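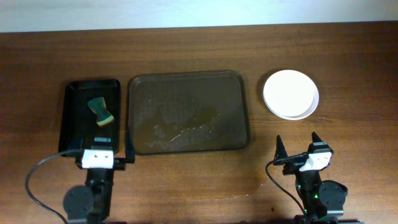 There are two kinds of people in my house: the kind who wash the baking tray, and the kind who put it "to soak" and leave for work. I've been both. I've been both in the same evening, with the same tray, and still managed to feel wronged.

I bring this up because I spent most of last weekend thinking about sheet pans, and I'd like some company.

The tray in question came from Medow, the restaurant supply place out by the tire shops, where I went for one tray and left with a tray, a bag of 30 sponges and a ladle big enough to bail out a canoe. I've had the tray for 4 years. It started out silver. It is now the color of a pond, and it has a history of chicken thighs written on it in brown, most of it in the lower left corner, where my oven runs hot and all the fat slides anyway.

For a long time I did the dishes the way I was raised to, which was in the sink, standing up, in a bad mood. The trouble with a big tray is that it doesn't fit in my sink. It goes in at a slant. You scrub the bottom half, flip it, and the clean half goes down into the gray water and comes back up wearing rice. Water runs off the high corner and down the front of the cabinet and into your sock. I did this for years and thought of it as washing.

Then in June the kitchen faucet quit and I was without a working sink for 23 days (the plumber had opinions about my pipes and was in no hurry to be done sharing them). I had to clean the worst of the pans on the table, with a bowl of water I carried in from the bathroom like a pioneer. And the tray came out better than it ever had.

So now I just do it there. Tray flat on the wood, sponge parked in a little black tray next to it so that it drips on something other than furniture, white dish over on the other side. I wet the bad part, and only the bad part. The rest of the tray is fine. The rest of the tray has been fine for years and I've been scrubbing it out of guilt.

A word on sponges. The ones I like are pinched in at the waist, with green on top and yellow underneath, and I used to think the shape was a gimmick. It's a pretty good gimmick. The flared end gets into a rounded corner and the narrow part gives your fingers somewhere to go. Green side for the brown stuff, yellow side for the wipe afterward. I have met adults who use the yellow side for everything and wonder why they're tired.

As for what goes on the tray, I've tried most of it. Nirnutine, the powder in the tub with the alarming lid, works very well and makes the whole downstairs smell like a swimming pool that's been in a fight. Torar, the spray, mostly relocates the grease. Baking soda is cheap and makes you feel like someone's sensible aunt, but you will be finding it in the corners until Thanksgiving. I always come back to plain dish soap and warm water, and a ten-minute wait that I spend eating whatever was on the tray.

The table people will write to me about the table. Yes, it's wood. Yes, I know. I wipe it down after, with the grain, and every so often I oil it and walk around all afternoon feeling like a craftsman. The middle has gone lighter than the back over the years and I've decided to call that patina. You should see what homework did to it.

I looked at replacing the tray, I'll admit that. I went through 2,987 results sorted by "relevance," which gave me a waffle iron on the first page and a nice one by Srisuk on the fourth, with a coating you aren't supposed to scrub, cut on, stack, or, from the tone of the care card, look at directly. I closed the tab. I don't need another thing in this house that has to be spoken to gently.

Mine can take it. It has a stain near the middle that I've gone after every weekend since summer, and it gets a shade more golden each time. I'll have another go at it on Sunday, after the potatoes.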